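Proceedings > Workshop Papers > Manipulation in Service Laundries > Section 4

4. Comparison of Wrist Camera Placements and Finger Sets

4.1 Purpose

The trials reported in Section 3 established that both arms could reach the full depth of the drum. They left open the question of which finger set and which camera placement should be carried forward to the long run at the Nundside site. The present section reports on that comparison. Two finger sets were tested: the rigid parallel set supplied with the Truvik hand, and the jointed set made in our own shop to drawings by A. Dambrauskienė. Each was tested with the camera in the forward position, close to the palm, and in the rear position, set back along the wrist.

4.2 Procedure

Every trial began with the arm at a fixed start pose in front of the machine and the door fully open. The operator placed one cloth in the drum according to a printed list of positions, then stepped back behind the marked line. The controller was given no information about the position of the cloth beyond what the wrist camera supplied. A trial was scored as a success if the cloth left the drum and was released over the receiving basket without a stop from the safety controller. Contact with the rim was logged separately and did not by itself count as a failure, provided that the force limit was not reached.

In all, 2,436 trials were attempted. Of these, 1,015 used the jointed fingers with the camera in the forward position, which had been chosen as the reference condition before testing began. The remaining trials were divided among the other three conditions. The order of conditions was set in advance by R. Vītola, who took no part in operating the arm. Lighting was left as found in the room, and no attempt was made to shade the machine or to dull the inside of the drum. 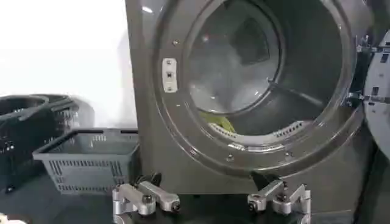 Figure 4. View from the wrist camera, jointed finger set, facing the open drum.

Camera placement had a larger effect on the results than the choice of fingers. In the rear position the fingers covered more of the opening during the final part of the approach, and the controller frequently lost the lower edge of the rim at the point where it was most needed. In the forward position the fingers remained at the bottom of the view, and the bolts set into the rim could be used as fixed marks for correcting the approach. Segmentation of the cloth was seldom a difficulty when its color differed strongly from the metal, as with the yellow-green cloth in Figure 4. White and pale gray cloths were a different matter. The back wall of the drum returns a blurred reflection of the room, and the segmentation model marked this reflection as fabric often enough that a second check, based on depth, was added to the controller before the comparison was started.

4.3 Finger sets

The rigid set was faster to close and simpler to calibrate. It performed well on cloths lying free on the curved wall of the drum. Its weakness appeared where the cloth had worked its way beneath a lifter rib. The rigid tips could pinch only the exposed part, and the grip was often lost on withdrawal. The jointed set allowed the tips to follow the wall for a short distance and to take hold of more material. It was accordingly preferred for cloths at the ribs, at the cost of a longer cycle and more frequent inspection of the pivots.

The jointed set also made more contact with the rim. The links extend farther to the side than the rigid fingers do, and the clearance allowed in the planner had been computed for the rigid set. The clearance was increased after the first day of testing. Trials run before the change were repeated in full and the earlier results discarded; they are not included in the totals given above.

4.4 Controllers

Two controllers were available for the final approach. The first, developed at Strazds, follows a planned path and corrects it at fixed points. The second, described by Huet and Robles in their internal report of October 9, 2019, corrects continuously from the camera image. The planned-path controller was used for the comparison of finger sets so that differences in timing could be traced to the fingers alone. The continuous controller was then run on a smaller number of positions. It produced smoother motion at the opening but was more readily disturbed by highlights on the rim, and on 11 occasions the operator ended the approach by hand. These were recorded as failures.

4.5 Limits of the comparison

All trials used a single machine and a single cloth at a time. The results should not be extended to a full load, in which items are twisted together and the forces on the fingers are considerably higher. The door was always open at the start, and opening it was outside the scope of this work. Wear on the jointed fingers was checked by eye only. On the basis of these findings, the jointed set with the forward camera was selected for the Nundside run, with the planned-path controller retained as the default.

Reader comments

Līga Kazlauskienė: Was the depth check in 4.2 applied to every condition or only to the pale cloths? We see the same false detections on the dryers at Flirnari and would be glad to know the threshold.

R. Vītola: Every condition. The threshold is in the appendix, second table.

G. Huet: A small correction to 4.4. The report cited there covers the first version of the continuous controller. The version tested has a different filter on the image error.

Tumbler_tech: Would like to see the cycle times for the two finger sets side by side. "Longer" does not tell a plant manager very much.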